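Readiness checklist, household chores, simulated rooms. Bradum arm, second pass, May 3, 2019. Comments go under each item, and please keep writing them long, they're the best part of these sheets!

**1. Clearances**

- [x] Arm reaches the floor without touching furniture
- [x] Stop command works mid-reach
- [ ] Stop command works mid-grip

Comment: Stopping mid-reach is lovely now. Mid-grip it still lets go first and stops second. Fine with a sponge, not fine with a glass. Keep this one open until the Plilatura build goes in.

**2. Floor and furniture edges**

- [x] Stone floor loaded, friction values checked
- [x] Plant pot marked as "do not move"
- [ ] Edge of dark furniture recognized from steep angles

Comment: I love the marble room for this. Pale veined floor, big plain charcoal surface, and a hard diagonal line between the two, so you'd think the edge would be easy. It mostly is. The trouble starts low down, where the gripper is working close to a corner and the dark parts blend together.
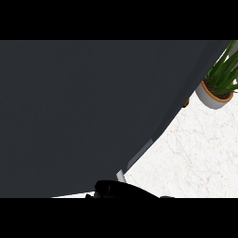

We ran 326 floor-level reaches over the two rooms and logged 29 contacts with furniture, all of them light. On the November sheet the total was 166 for the same number of reaches, so I'm very happy with that! Ratville room still needs its own column.

**3. Small items near furniture**

- [x] Unknown small items flagged before pickup
- [ ] Partly hidden items approached from the open side

Comment: A person tidying up just hooks a finger under the cabinet and out it comes. The arm wants to see the whole thing first. Flag and wait is the right behavior for now.

**4. Potted plants**

- [x] Leaves treated as soft obstacles
- [ ] Watering

Comment: Watering not attempted. Long narrow leaves get a wide berth, maybe too wide. Dumitrescu settings cut the detour in half, please try them.

**5. Ready for a real kitchen?**

- [ ] Yes
- [x] Wiping and simple pickup only, with a person at the stop button

Comment: Not dishes yet. Wiping, though, I'd sign off tomorrow. Next pass: rerun item 1, then up to 3696 reaches overnight if the queue is free.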